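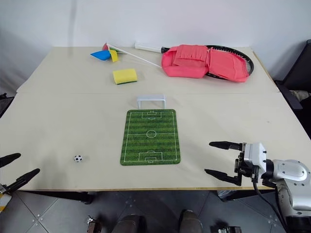 *Kipchumba Were, Gandeck – page revised November*

**Silora finger set, long, black**
Sold in pairs, one pair per gripper. Fits the Bakilana two-arm bench unit.

The fingers bolt to the gripper with 2 screws each. Remove power from the arm before changing them. Open the gripper fully, support the finger by hand and take out the lower screw first. Wipe the seat, fit the new finger and tighten both screws evenly.

Run a close and open cycle with no load, then check that the tips meet along their full length. If they cross, slacken the screws and reseat.

For small or light items such as a toy football, set the grip force to 7 N. The upper limit with this finger is 40 N. Soft goods, including sponge and folded cloth, need a slower closing speed.

Inspect the tips every 500 hours. At the same time look over the wrist fasteners and the cable at the joint – it must hang clear through the whole wrist travel.

Replace fingers as a pair. Not compatible with the Gosia short-jaw gripper.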